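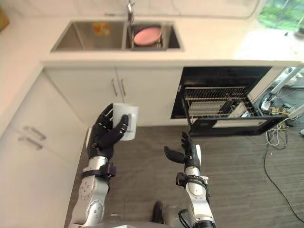

Last changed: Jun 6, 2019

The Slow Growers

By the time Kai-wen Fu had been at the Histberg station for two winters, she had stopped telling people at parties what she did. "I look after plates," she would say, and they would nod and ask about restaurants, and she would let them, because it was easier than explaining that she spent her days with small, stubborn bacteria out of the mud of Lake Ivimum, and that she had grown rather fond of them.

They were slow, that was the trouble. Ordinary bacteria will cloud a flask while you're at lunch, but the Ivimum ones took 68 days to make a colony you could see without a lens, and they sulked if you moved them. Old Dr. Skasell, who had pulled the first core out of the lake bed when he still had knees for that sort of work, used to say good night to them. Kai-wen had thought this very silly her first week, and was doing it herself by her third. 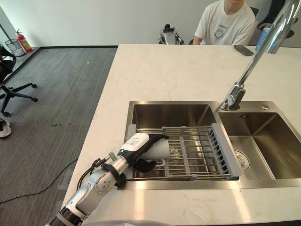
White cup, double sink.

It was September when the letter came about the freezer. There were 948 tubes in it, each with Dr. Skasell's cramped writing on the side, and the university in town wanted the floor space. They would take 60, the letter said, very politely, and would she kindly choose.

She read it twice and then went down the hall and put the kettle on, though she didn't want tea. Her mother would have known what to do. Her mother had once moved house across the country with a sourdough starter on her lap the whole way, named Wei after a favourite uncle, and had refused to put it in the boot even for the ferry.

"Well, which ones do you like?" Dr. Skasell asked, when she rang him that evening. She could hear his radio going, and the dog.

"I don't think that's how you're supposed to pick."

"It's how I picked them in the first place," he said. "Four metres down, the mud was the colour of a plum. I thought, that's handsome, I'll have some of that. It got me a grant in the end – they never asked about the plum."
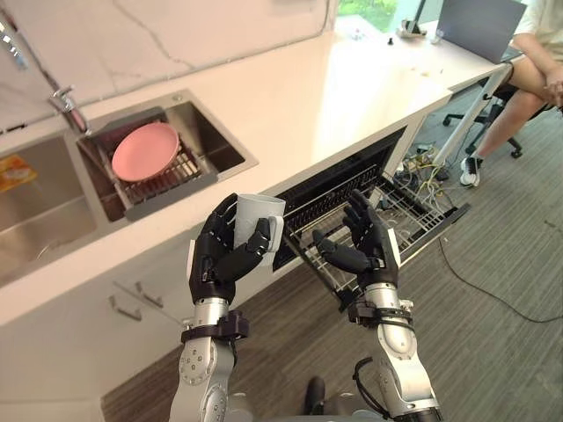 What She Kept

She took a stool into the cold room, and her good coat, and she started at the top shelf. It was slow going, and she read every label, even the ones where the ink had gone to a brown smear. Some had notes about the weather. One said only "wedding tomorrow."

That one she put in the box first. The core it came from was almost 4000 years old at the bottom, and whatever was asleep in that tube had never heard of weddings, but she wanted it to come along.

When the box was full she closed the lid, and stood a while with her hand on the freezer door.

"Good night," she told the rest of them, and went to see whether the hardware shop in Histberg was still open, and what they might want for a second-hand chest freezer that would fit in her laundry.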